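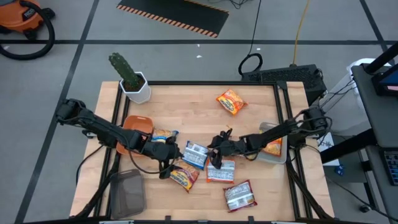 Chapter 6: Sponsorship Revenue in Audio Programs

A sponsorship contract sets out what the advertiser buys, how delivery is measured and when payment falls due. The simplest unit is the host-read message, priced per thousand downloads. A program with 2,000 downloads per episode and a rate of 80 dollars per thousand earns 160 dollars for each message. Rates vary with the category of goods. Low-priced groceries, such as instant noodles sold by the packet, depend on repeat purchase and are usually advertised over a run of episodes. Software subscriptions are more often sold with a listener code, and the sponsor pays per registration.

Delivery must be defined before the rate is agreed. In the Veloso contract, used throughout this chapter, 802 of 2,000 downloads occurred after the 30-day window had closed. The sponsor was invoiced for the remaining 1,598. Kubiak and Danzer treat late downloads as unsold inventory; Yatsenko assigns them to the next campaign. Section 6.1 compares the two methods. Section 6.2 covers refunds for rejected copy.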